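Progress report to the Bruven Fund
Project: Language and scripture access survey, Cirnside district
Reporting organization: Trutness Language Survey
Date: 2025-01-24

1. Status

Field collection in the upland villages is complete. Data entry is complete except for the last batch of household forms from the river settlements. The audio work is behind schedule; see section 4. No change to the total budget is requested in this report.

2. Household survey

The grant agreement called for 300 household interviews on language use, religious practice and reading ability. To date 127 have been completed and entered. The shortfall is entirely in the lowland area, where the road was closed for most of the planned visit. The upland quota has been met.

Three points from the entered forms are relevant to later planning.

Home language is stable among adults. Respondents report using it with parents, spouses and neighbors, and switching to the regional language for market, school and clinic. Parents of school-age children report more mixing, but the form does not separate the child's speech from the parent's, so the size of the shift cannot be stated.

Prayer and public reading are conducted in a language that most respondents say they follow only in part. Religious teaching given at home is in the home language, and it is given mainly by grandparents.

Reading in the home language is rare. Most who can read it taught themselves from the regional script — there is no agreed spelling for two of the vowels.

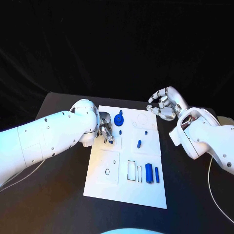

The question on reading ability was revised after the first week. The original wording asked whether the respondent "can read," and many answered yes on the basis of reciting known passages. The revised form asks the respondent to read a short unfamiliar sentence aloud. Forms taken before the revision are marked in the database and are left out of the reading tables.

3. Dialect comparison

Word lists were recorded in 28 villages. The lists support two dialect groups, divided by the ridge above Cirnside town. Differences within each group are minor. Between the groups, verb endings differ enough that listeners in the eastern villages missed details of a recorded story from the west, although they could retell its main events.

The working recommendation is to prepare oral material in the western variety first and test it in the east before any second version is funded. Local religious leaders in both areas were consulted before testing began. Two asked that the recordings not be played during the fast, and the schedule has been adjusted.

4. Audio story set

The agreed output is a set of oral stories, drafted, checked with listeners and recorded in final form. At present 6 stories have passed listener checking. The others are in draft or first recording. 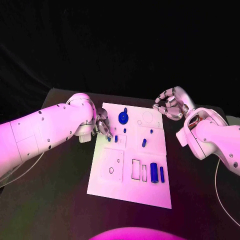
The delay has two causes. The Mujić transcription package did not handle the tone marks used in the word lists, and the files had to be converted and checked by hand. Listener checking has also taken longer than planned, with key terms for "mercy" and "covenant" going through several rounds. The term first proposed for "covenant" was understood by younger listeners as a land contract. A replacement has been accepted in the west and is being tried in the east.

5. Spending

Travel is under budget because of the missed lowland visit. The balance is held for the rescheduled trip. Transcription is over its line as a result of the file conversion. We request approval to move unspent printing funds to transcription. The printed primer cannot proceed until the vowel spelling is settled.

6. Next period

Complete the lowland interviews, subject to road conditions.
Enter and check the remaining forms.
Finish eastern testing of the approved stories.
Hold a spelling meeting with teachers from both dialect areas.
Send the Fund a draft of the dialect chapter, with maps.

The full tables and the revised interview form are attached as Annexes A and B. Village names have been replaced by codes in both annexes, as agreed with the respondents.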